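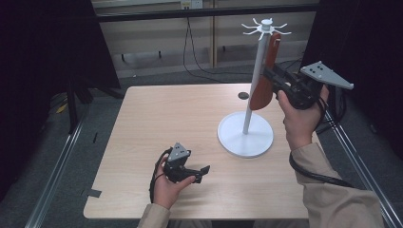
Emley Community Kitchen - progress report to the Brosico Fund
June 16, 2020

Hi Somtochukwu,

I owe you an update on the cooking classes, so grab a coffee! The short version is that we're still going, mostly by phone and by box, and your grant is holding up better than I feared.

Meal boxes
When the in-person classes stopped in the spring we switched to sending the ingredients home with a printed recipe. We've packed 200 boxes so far. The lentil stew was the big hit (people keep calling to ask for the spice mix, and I keep telling them it's only cumin and paprika). The fish pie was not. Too many steps, and the potatoes from Vallano showed up half sprouted, so we swapped it for a bean bake.

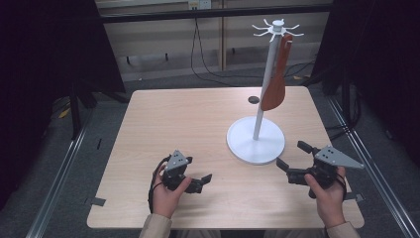

Money
We've spent $1,984 of the food budget. The rest is set aside for the fall, when I expect prices to be worse. Akpan Grocers gave us a better rate on rice and flour once we agreed to order every two weeks, and I'd like to stay with them. I do need your okay to move what's left of the travel line over to postage - can you let me know by email?

Recipe cards
Kayode Anozie rewrote all the cards in bigger type with fewer words on each one, and the calls about confusing steps have pretty much dried up. We're down to 4 cards that still need a Spanish version. I said they'd be done by now and they aren't, sorry! The translator had a family emergency and I didn't want to rush her.

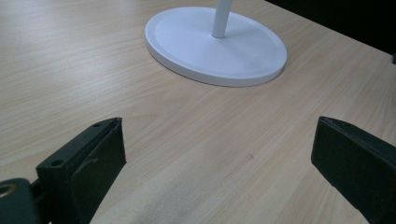 The round white base on the wood-grain tabletop.

What's next
I want to start small classes again in November if the county lets us, six people at a time with the windows open (bring a sweater). Before then we need a second hot plate and somebody to look at the oven door, which has never closed right. I've asked for two quotes and only one has come back.

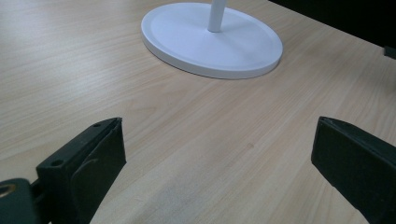

White stand base, a moderate distance back on the table.

I'll send the receipts separately once I've scanned them all - there are a lot of small ones from the corner store.

Talk soon,
Your friend at Emley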